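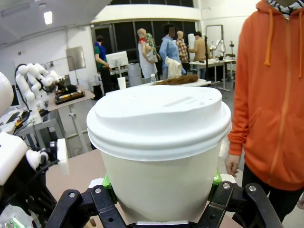
Last updated: July, 7:40 a.m.

Coffee is coming back to Arthur station, and I for one could cheer

If you've been catching the early train out of Arthur with nothing in your hand but a phone and a bad mood, I have good news. The little window on the northbound platform is opening again this month, after sitting dark all winter and spring. Nelness, the bakery over on Goltach Street, has taken the lease and plans to be pouring by 5:57 every morning, which happens to be five minutes before the first train. I asked if they could make it ten. They laughed (kindly!) and said they'd see how the ovens behave.

I stopped by the bakery yesterday and talked to Shuk-fan Kwan, who is running the project for Nelness. She told me the window is just 12 feet wide, so the menu has to stay short: drip coffee, tea, hot chocolate, two kinds of rolls and whatever cake is left from the day before at half price. No espresso for now. The wiring on the platform dates from the old newsstand and she'd like it looked at properly before she plugs in anything that big.

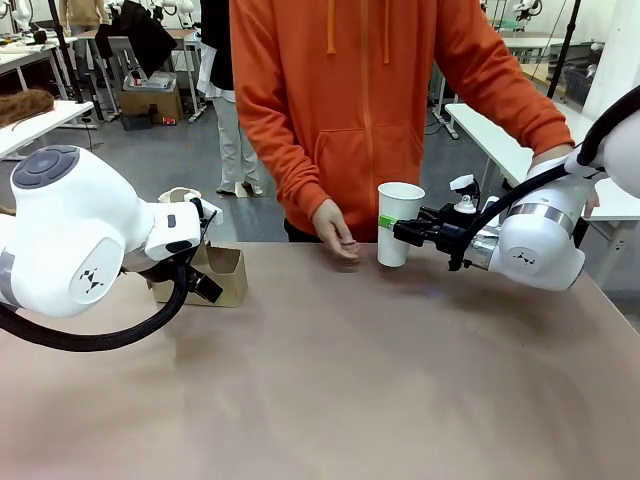 What I really wanted to know about was the price, because the last people had crept up to a number I won't repeat. Shuk-fan says a regular drip will be $2.50 and a large will be $3.25, and if you bring your own mug you get 40 cents off either one. Everybody else gets a plain white paper cup like the one here, nothing printed on it. She got a quote for a logo and decided she'd sooner spend the money on better beans – a choice I fully support. The beans are from Nikasance, the roaster out past the fairgrounds, and they're the same ones the bakery has used for years.

There will also be a place to leave the empties. A lot of the grumbling I heard about the old window was really grumbling about trash, with cups rolling around under the benches by noon. The station is putting a second bin by the stairs, and Nelness has promised a sweep of the platform when they close up at 11.
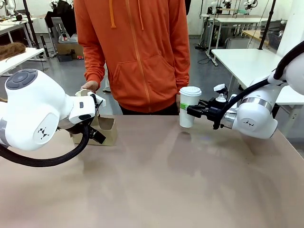
Coffee to go, with a lid and a cardboard holder.

A petition to get the window reopened picked up 557 names over the spring, mine included, and I'm pretty sure I signed somewhere near the coffee stain on page three. Shuk-fan has a copy pinned up behind the bakery counter. She figures that if even a fraction of those folks buy a cup twice a week, the rent is covered. Roughly 600 people get on at Arthur on a normal workday, so it doesn't sound crazy to me.

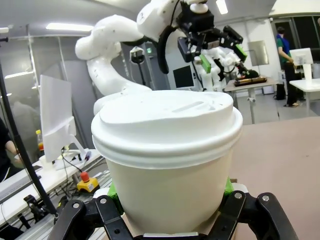 The one thing still up in the air is weekends. The trains run later then and the bakery is at its busiest, and there are only so many hands. For now the plan is workdays only, with a second look in the fall. If you'd like a weekend shift yourself, they are hiring – ask at the Goltach Street counter any time after the lunch rush.

Cash and cards are both fine. I'll be the one at the front of the line on opening morning, half asleep, asking for a large.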